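# Usus - fiche de données « clés et crochets »

Usus rassemble des prises de vues d'un geste domestique banal : suspendre une clé à un crochet, la reprendre, la poser ailleurs. Cette fiche couvre le lot filmé dans un salon, que les fichiers désignent sous le nom de Peltlow. Les lots tournés dans des entrées ou des cuisines ont leur propre fiche.

## Contenu du lot

Le lot compte 155 séquences. Chaque séquence tient dans un dossier séparé, avec les images, un fichier de notes et une ligne de consigne rédigée en français. La consigne nomme toujours le crochet par sa place : gauche, milieu ou droite, vu de face.

Le support est un panneau à motif marbre, gris pâle et blanc cassé, veiné d'orange et de rouille. Il repose sur des pieds noirs et fins. Trois plaques adhésives blanches y sont collées, chacune avec un petit crochet gris. La plaque de gauche est la plus grande et c'est elle qui sert de référence pour l'annotation.

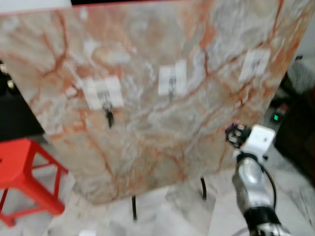
Les plaques ne sont pas posées sur une ligne parfaite et nous n'avons pas cherché à les réaligner. Pour qui travaille sur la position des crochets, il vaut mieux repartir des annotations image par image que d'une grille théorique. Le décalage varie selon le point de vue - un panneau vu légèrement de biais donne une rangée qui monte vers la droite.

## La pièce

Le salon est resté meublé. Rien n'a été retiré pour les prises de vues, et les objets du quotidien font partie du lot au même titre que le panneau. Le sol est carrelé, poli, avec des reflets qui gênent parfois la segmentation du mobilier bas.

Les meubles annotés sont les suivants :

- `meuble_bois` : meuble clair, un tiroir et une porte, dessus en verre
- `meuble_tv` : meuble noir, long et bas
- `tabouret` : tabouret en plastique rouge, assise carrée percée d'un trou rond
- `panneau` : panneau à motif marbre, plaques et crochets compris

Les petits objets posés sur les meubles portent l'étiquette générale `objet_surface`. Les figurines, les boules décoratives, la boîte de mouchoirs et les télécommandes n'ont pas de classe propre dans cette version. Une étiquette séparée existe pour les téléphones, `telephone`, demandée par plusieurs utilisateurs du lot précédent.

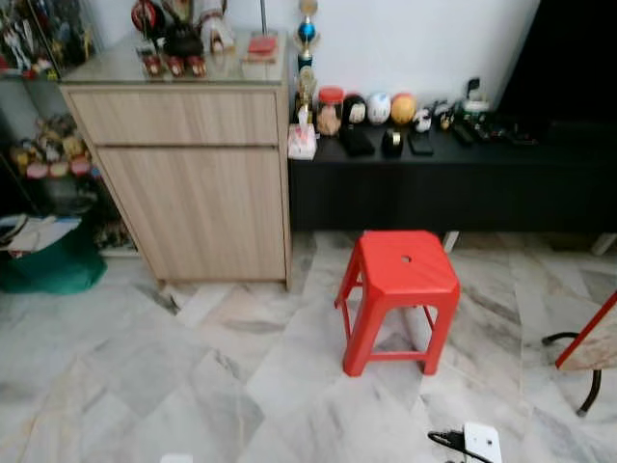

*Fig. 2 - Le tabouret rouge devant le meuble en bois clair et le meuble TV noir.*

Le verre du meuble en bois renvoie l'image de ce qui est posé dessus. Ces reflets ne sont pas annotés. Si votre méthode les compte comme des objets, utilisez le masque `verre.png` fourni dans le dossier de chaque séquence.

## Annotation

Deux personnes ont annoté chaque séquence sans voir le travail de l'autre. Les désaccords ont été repris ensuite, et presque 40 séquences ont demandé une relecture complète. La plupart du temps, la difficulté portait sur la clé : de loin ou dans une image floue, elle se réduit à une petite forme sombre sous la plaque. Dans ce cas, l'étiquette est `objet_suspendu` et non `cle`. Les deux étiquettes peuvent donc se succéder dans une même séquence.

États possibles d'un crochet :

1. `vide` - rien n'est suspendu.
2. `occupe` - un objet est suspendu, que l'on puisse ou non l'identifier.
3. `incertain` - on distingue quelque chose sous le crochet sans pouvoir dire si c'est un objet ou une partie du crochet.

L'état `incertain` revient surtout pour le crochet du milieu, dont la tige grise se confond avec les veines du panneau. Ne le convertissez pas en `vide` par défaut, les scores de comparaison en seraient faussés.
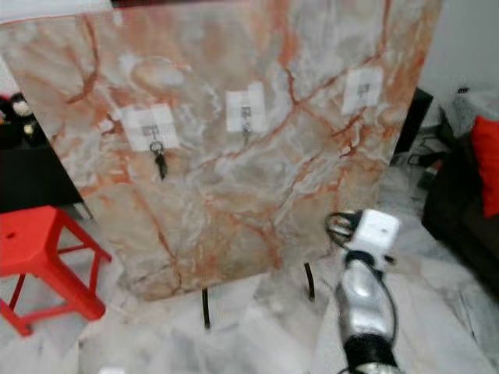
## Limites connues

- Une partie des images est floue. Elles ont été gardées et signalées par le champ `nettete`.
- Le lot ne montre qu'un seul panneau. Un modèle entraîné uniquement sur ces images risque d'apprendre les veines orange plutôt que les crochets.
- Le haut des figurines est souvent coupé, ne pas s'en servir pour de la reconnaissance.

## Utilisation et licence

Usage libre pour la recherche et l'enseignement, avec mention du nom Usus et du lot. Pour un usage commercial, écrire à l'équipe. Les corrections d'étiquettes sont les bienvenues - indiquez le numéro de séquence et le crochet concerné. La prochaine mise à jour est prévue en janvier.

Fiches liées

- Usus - patères et manteaux (entrée Mokari)
- Usus - torchons et barres (cuisine Dwivedi)
- Guide des étiquettes communes aux lots Usus
- Journal des corrections

Contact | © Usus | Haut de page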